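Chapter 4
Grip, Wrist and Forearm: Programming the Small Stuff

Coaching the Barbell, student draft. Posted 26 April 2020, page numbers still to come.

Read before you start: Chapter 3 (the hinge). Have your training log with you. You'll need it for the exercises at the end.

By the end of this chapter you should be able to test a lifter's grip three ways, write a short grip block, and know when to leave the hands alone. Last one matters most. Most coaches skip it.
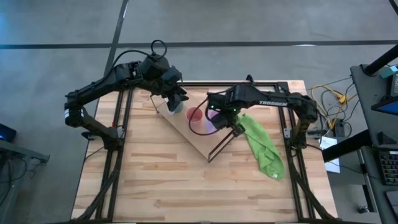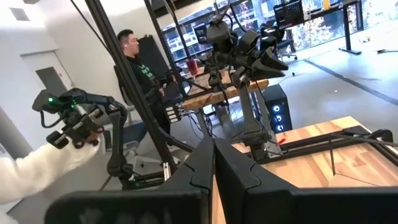 Grip work gets tacked on. End of the session, everybody tired, somebody hangs from a bar for a bit and calls it done. That's not programming. A lifter who loses a deadlift at the knee with a strong back and fresh legs has a hand problem, and the hands need a plan same as the legs do. Start with the shape of the hold. Two big angular fingers closing from either side, like the black ones on that gripper, is a pinch and only a pinch - no wrap, no thumb crossing over. A barbell hold is different. The fingers wrap, the thumb locks over them, and the bar sits low in the palm near the base of the fingers. Train one and you don't get much of the other. Plates held by the rim will not fix a deadlift on their own. Beginners mix these up all the time, so learn the names now.

4.1 Three kinds of grip

Crush. Closing the hand against something that pushes back. Hand grippers, a thick towel, a handshake from the wrong uncle.

Pinch. Thumb on one side, fingers on the other, nothing wrapped. Smooth plates, a block, the end of a hex dumbbell.

Support. Holding on while gravity tries to open the hand. Deadlifts, carries, hangs, pull-ups. For most people reading this, support is where the time goes. Pull-ups in a long workout are a support grip problem well before they are a back problem.

There is also the hook grip, thumb trapped under the fingers. Strictly speaking it's a support grip. It gets its own section in Chapter 5 because the Olympic lifts need it and becuase people complain about it so much.

4.2 What the wrist is doing

The muscles that close the fingers run down the forearm and cross the wrist. So wrist position changes hand strength. Try it. Make a hard fist with the wrist straight. Now bend the wrist all the way forward, palm toward forearm, and squeeze again. Weaker, right away. A slight backward bend is where most people are strongest.

Coaching point: when a lifter's grip goes on a carry, look at the wrist first. If it's curling forward they are already near the end. Stop the set there. Don't yell them through another ten steps.

Front rack is a different issue. Sore wrists in the front rack are often stiff lats and triceps, and no amount of wrist curling helps. See the screen in 4.4.

4.3 Case: the Lomura group

Munther Rizk ran an evening class at a small gym called Lomura. Mixed ability, mostly desk workers, two or three decent lifters. In February he added a grip block after noticing that the same people kept breaking their pull-up sets early. Nothing fancy:

Dead hang, 30 seconds, 5 sets, easy breathing
Farmer's carry, heavy but clean, down the room and back
Plate pinch, stop before the fingers slip
Reverse wrist curl, light, slow on the way down

Twice a week, after the main lift, never before. He kept it going 6 weeks.

What went well: hangs got longer for nearly everybody. Pull-up sets held together better. What didn't: two lifters got sore on the outside of the elbow. Both had been doing extra gripper work at home and hadn't said so. Rizk cut the pinches for them, kept the light wrist curls, and they were back to the full block soon after. His own note in the log was short - "ask about homework." Put that on your intake form. More on elbow pain in Chapter 9.

Grethe Bjarnason, who coaches at Pikthorpe, does it the other way round. No grip block at all for the first year. Just no straps on anything below 90 percent, double overhand until it fails, chalk allowed. Her argument is that new lifters get plenty of hand work from the lifts and extra sets only eat recovery. Hard to argue with for a true beginner. Less convincing for someone with over five years under the bar and hands that still open up. You should be able to defend either approach to a client. You will be asked.

4.4 Testing, short version

Test on a day with no pulling. Warm hands. Same bar each time, this is the bit people get wrong - a thicker bar or worn-out knurling will change the result more than a month of training does.

Support: dead hang, timed, one try.
Pinch: two smooth plates, one hand, timed, both sides.
Crush: a dynamometer if the gym has one. If not, skip it.

Front rack screen: lifter stands against a wall, elbows bent, and raises the upper arms to shoulder height with the ribs down. If the ribs pop up before the arms get there, work on lats first.

Write down the bar, the time of day and whether chalk was used. Scores with no notes are no use to the next coach.

Terms for this chapter: crush grip, pinch grip, support grip, double overhand, dead hang, knurling, front rack.

Before you go on to 4.5, find your last heavy pull in the log. Write one line on what failed first. If you dont know, film the next one from the side and come back.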